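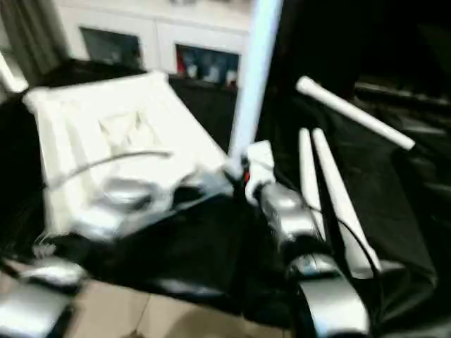
The Dundilwood Reader / Short Fiction / "Line Items" / Posted May 20, 2026 by the fiction desk

The form had a field for purpose of purchase with room for two lines of type. I wrote: Two-arm handling station for loose tube and molded frame stock, first shift. I left the second line empty and went on to costs, where there was more space.

Prukov had asked for the request by Friday. The plant had always been slow with capital money, and the rule was that anything above 3,000 went to the parent office with a comparison quote, a trial result and an offset. The comparison quote was easy. Sakai sent theirs back the same afternoon, priced per arm, with the grippers as an option and the cables as a separate option. Gelon priced the station as a unit and put the grippers in. The Gelon total was higher until you added the cables.

The trial result was going to take the week. The arms were on loan in the back room, set up by a table with black plastic sheeting over it. Whoever laid the sheeting had not pulled it flat. I noted this under site conditions and then spent some time deciding whether a wrinkle was a site condition or a housekeeping matter, as the two were charged to different accounts.

Arms and Grippers

An arm is bought once. A gripper is bought for as long as you have the arm. I put that in the draft in plainer terms and gave the finger pads their own line at 135 a set, because the last station we bought had been approved without pads and had worn through its first set by November. For the rest of that winter the operators wrapped the fingers in tape from the shipping bench. The tape was charged to shipping. Shipping complained, and the complaint was filed with me.

I asked Gelon how long a set would last on smooth tube. They sent a chart for cardboard. I asked again, and they sent the same chart with the word "cardboard" removed.

In the back room the technician ran the morning's sequence at half speed so I could take notes. The tubes were long, white and light enough to roll if a sleeve brushed them. The frame was worse. It had ribs and struts in all the places where a hand would want a flat surface, and a hand would simply move over a little. I wrote down where the arm would have to move over a little. Each of those places was a programmed point, and Gelon charged for programming by the point.

Programming came to 600. I checked this against the Sakai quote, where it was listed as "by arrangement." 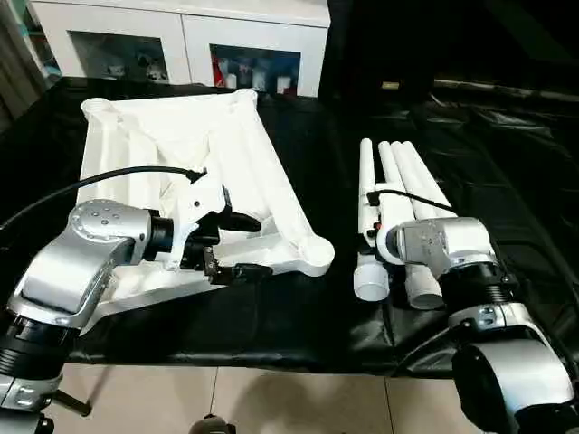
The technician asked what the offset was going to be. I said I was still working on it. He adjusted the height of something under the table and did not ask again.

I should explain the offset. The parent office did not object to spending. It objected to a total that went up. For every line added, a line of similar size had to come off within the year, and the form would not submit until both columns agreed. Floor space could be an offset if another department agreed to be charged for it. Scrap could be an offset if you could show it had fallen. The usual offset was hours.

First shift handling had one position in it, and had for as long as I had done the planning. She did the tubes and the frames, and she had also been asked to come in during the trial and show the technician the order in which she did them. She was thorough. She pointed out that the couplings went at the near end of the bundle so they could be checked at a glance. She said a new bag of parts should be opened away from the table or the small pieces would end up in the folds of the sheeting. The technician wrote all of this down, and so did I. None of it was on the Gelon quote.

I priced it that evening. I took what she had told him in the two mornings and costed it the way Gelon would, by the point, and it came out well over the programming line. There was no column for it. A cost had to have a vendor number, and she had an employee number, and the field rejected it for having too few digits.

Scrap figures were next. I pulled them for the year. She had almost no scrap. This was a problem, because scrap that is already near zero cannot fall far enough to offset anything. I tried the figure in the form to be certain. It reduced the total by the price of a box of gloves.

Then I tried floor space. The receiving supervisor said he would take the corner if it came with the cabinet and he did not have to be charged for the cabinet. I told him that was the reverse of how it worked. He said he would take it anyway.

On the last morning of the trial I stood at the table with the stopwatch and did not start it. The technician had the gripper camera up on his screen. The fingers came in on a white cylinder, one from each side, and from that close the camera gave you little besides the cylinder and the two dark shapes holding it. She looked at the screen over his shoulder. She asked if the camera was included.

I told her it was included in the Gelon quote and was an option with Sakai.

She said then it should be Gelon, and that we ought to order spare pads at the start.

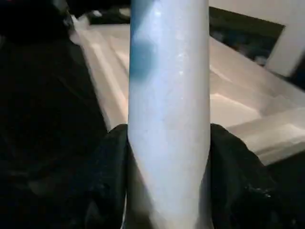

Offsets

I submitted the form with the offset column filled in as follows.

Corner floor space, transferred to receiving. Cabinet, transferred with it at no charge, pending a ruling. Scrap reduction, one box of gloves. Consultation on handling sequence, first shift, ongoing, entered under the Gelon vendor number with a note that the number was wrong and would be corrected.

It did not balance. The form turned red at the bottom and offered me a list of suggested lines, sorted by size. Hers was at the top. I closed the list and saved the request as a draft, and wrote to Gelon asking whether the loan could be extended while our paperwork was completed.

They replied within the hour. The arms could stay another month. They would need to invoice us for the pads.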